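The Woman Who Measures the Gollov Loop

Heike Vogler keeps her maps in a bread box. There are 50 of them, most folded the wrong way, and the one she pulls out first has a coffee ring over the only parking area. "That's fine," she says. "People find the parking. It's the rest of it they miss."

The rest of it is the Gollov Loop, a hiking trail that leaves the gravel lot at Arango Pond, climbs Brumunness Ridge, wanders along the top for a while as if it had forgotten something, and comes down by the old quarry road. Vogler has been relocating, reblazing and arguing over it since she moved here from a flat county that she declines to name. She wrote the trail guide, which sells for $2 at the Plimumar general store, next to the fishing worms.

I asked how long the loop is. This was a mistake.

"The sign at the trailhead says one thing," she said. "The state brochure says another. The kid at the store will tell you it takes an hour, and he's never walked it." Her own answer comes from a measuring wheel, which she pushed around the entire route twice last July, over roots and through one bog. The first section, from the pond to the power line, came to 3,167 feet. She repeated the figure slowly so I would get it down.
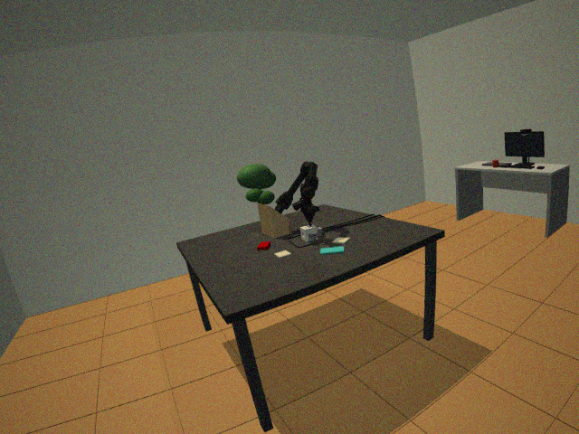

Robot arm and cube on a dark table, computer rendering.

The power line matters because it's where people go wrong. The cut is wide and sunny and full of blueberries, and it looks a good deal more like a trail than the trail does. Hikers turn left, eat their way downhill, and come out on the township road on the wrong side of the ridge from their cars.

"I got a call from a man who'd done it three times," Vogler said. "I asked him if he was lost or just hungry."

The fix was a pair of orange blazes on the far side of the cut, which you can see if you stand still and look straight across. Vogler would like it known that she wanted three. She would also like it known that horses are welcome on the lower half and not on the ridge, where the footing is loose slab, and that bikes are permitted up to the quarry gate but should walk the plank bridge. The bridge was built by her brother-in-law. "It's level now," she said, and moved on.

We walked the first mile together. She goes at a steady, unsociable pace and talks over her shoulder, so that I have several pages of notes reading only "something about drainage." At the spring she stopped and let me catch up. The spring is piped and has a tin cup on a chain, and the guide advises readers to treat the water. Does she treat it?

"I wrote the guide," she said. "I don't have to read it."

From the spring the trail climbs 100 feet in a hurry, by way of stone steps that were already there when she arrived. The hill was logged twice and quarried once, and the quarrymen appear to have built the steps to get home for lunch. At the top there is a bench, a view of Plimumar and its water tower, and a second view, a few yards along, that is much better and has no bench. I asked why they hadn't put it there.

"The man who carried it up got tired," Vogler said. 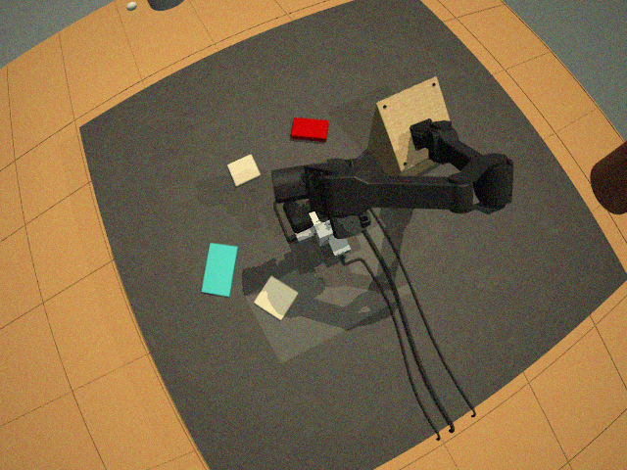 Relocating a trail, she explained once we'd sat down, is mostly a matter of walking the same bad stretch until you hate it enough to do something. The section behind the quarry used to run straight down the fall line, and every thunderstorm took a little more of it to the bottom. Vogler moved it across the slope in long bends, flagged it in pink ribbon, and spent a fall defending the ribbon from hunters who thought it was litter. The new register box stands at the upper bend, and she is particular about hardware. Her own post has four bolts, and the porcupines have been at it anyway.

The register itself is a school notebook in a plastic bag. She reads every entry. Most say "nice" or "buggy." One visitor filled a page and a half with a complaint that the ridge was too windy, then signed it "see you next year." A child drew what may be a bear. Vogler has looked at it from several directions and says the ears are wrong.

She doesn't hike much anywhere else. She went once to a famous trail out west, the kind with a permit lottery, and what she mainly remembers is the line for the toilet. "Beautiful rock," she allowed. "But you couldn't stop. There was always somebody's knee behind you."

On the Gollov Loop we met two people, both going the other way, and both said it was the right way to do it. The guide says clockwise. I brought this up on the descent, where my own knees had begun to take an interest in the question.

"Clockwise gets you the steps going up," she said. "You want steps going up. Coming down you want dirt."

Coming down we had dirt, then leaves over dirt, then leaves over something else, and I sat down without planning to. Vogler waited. She didn't offer a hand, but she did make a note on the map.

The quarry road is gated at the bottom and it's a short walk left along the blacktop to the pond. Park nose in, carry a map, and stay off the loop in deer season unless you own something orange. The guide was last revised 10/29/20. Vogler is working on a new edition, which will correct the parking directions and will cost the same.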